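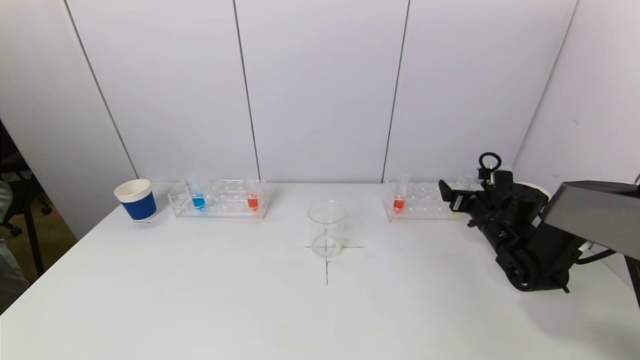 Tubes, racks and a beaker, with the arm coming in from the right.

Can it do the dishes yet?

Every August I get the same email in slightly different words, and this year it came from Merja Pelkonen, who runs a pottery glaze counter and has been reading this newsletter long enough to be cheeky about it. "You've been promising me a robot that puts things away," she wrote. "Where is it?" Fair enough, Merja! I have been going on about it for a while. So I spent a morning in Hilville with the folks at Gridwood, who are trying to get an arm to do the dullest job in any small lab or mixing room, the sorting out of the bench at the end of a run. Tubes back in racks, beaker where the beaker lives, cups out of the way.

I know, I know, it's not the dishes. But it's a close cousin. If you've ever stood at the sink with a wine glass in one hand and nowhere to set it down, you already understand most of what makes this hard. Glass is slippery, it's see-through, and it's fussy about how it's held. A tub of yogurt will forgive you for grabbing it a centimetre too high. A test tube won't.

Venla Valtonen, who let me hover behind her all morning and ask things I should have looked up, has a list of bench chores pinned beside her monitor. There are 35 of them, and she sorts them by colour: green for "I'd leave it alone and go get a coffee," yellow for "I'd stay in the room," and red for "my hand is on the stop button." I asked how many were green. Ten, she said, and then she looked at the list again and moved one to yellow while I was standing there.

What's on the green list is pretty humble. Sliding a cup from one side to the other. Picking up an empty beaker and setting it back on its mark (they use a cross of green tape on the tabletop, no fancier than what you'd stick on a stage floor). Things that are wide, that stand up by themselves, and that don't much mind which way they're facing.

The tubes are where it gets interesting, and where I lost an hour without noticing. A person putting a tube in a rack barely looks. You get the bottom somewhere near the hole, you feel it catch on the rim, you wiggle, it drops in. All of that is in your fingertips, and you'd have a hard time explaining it to a teenager on their first shift, never mind a machine. The arm has to get the tube upright, over the right hole, and then let go without flicking it sideways. I watched it hover over a rack for so long that I started making encouraging noises, like you would with a toddler on a step.

And then there's the rack itself. Clear acrylic, on a white table, in front of a white wall. Venla put the wrist camera up on the big screen so I could see it from the gripper's side, and I'll admit I had to hunt for the thing. The paper cup with its bright blue sleeve practically shouts at you, and the tube standing up in it is easy enough to pick out. The rack behind, well, it's a few pale edges and some faint circles where the holes are. I've walked into patio doors with better visibility. If I had to drop a tube into one of those holes with a pair of oven mitts on, I'd be on Venla's red list too. 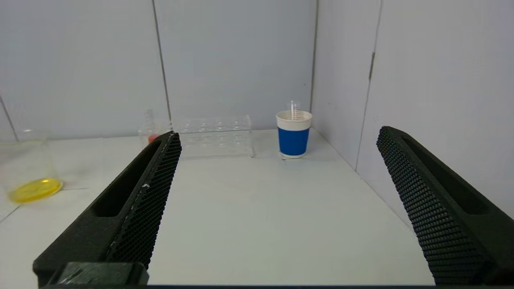
So what would it cost you?

More than a dishwasher, for now. Gridwood isn't selling anything yet and wouldn't give me a price for the whole setup, but the software they run it on, which they call Prerex, keeps a tidy log of every attempt, and Venla pulled up the numbers for tube into rack. They've logged 2622 tries. Of those, 893 needed a person to step in at some point, whether to straighten a tube, nudge a rack or just start the whole thing over. My first reaction was that this sounded awful. My second was that I'd been picturing zero help or total disaster, and most of the step-ins were apparently tiny. Still, if you have to stand there ready to nudge, you might as well rack the tubes yourself, and you'd be done in time for lunch.

I put that to Arvo Laaksonen, who looks after the hardware side, and he didn't argue. He figures the first places to get real use out of an arm like this will be ones where the glassware is always the same, the racks are bolted down, and the job runs overnight when speed doesn't matter. A kitchen is pretty much the opposite. My own cupboard has mugs from every conference I've ever been to and a gravy boat with no handle.

He did have one practical tip, which I'm passing along for anyone with a small shop who's curious about this stuff: before you talk to a vendor, clear your bench and tape out where each thing goes. Try a week of putting everything back on its tape. If your own crew can't stick to it, an arm is going to have a rotten time.

Merja, I'm sorry, the answer for the glaze counter is still no. Jars with wide mouths and flat bottoms, maybe, if you don't mind them going back one at a time. The skinny bottles, not this year. I'm going back to Hilville once they've tried a coloured rack, which Venla reckons will move a couple of chores up her list, and I'll report in.

If you've got an arm doing real chores in a real shop, even badly, hit reply and tell me which job you gave it first. I'd love to come and have a look, and I'll bring the doughnuts.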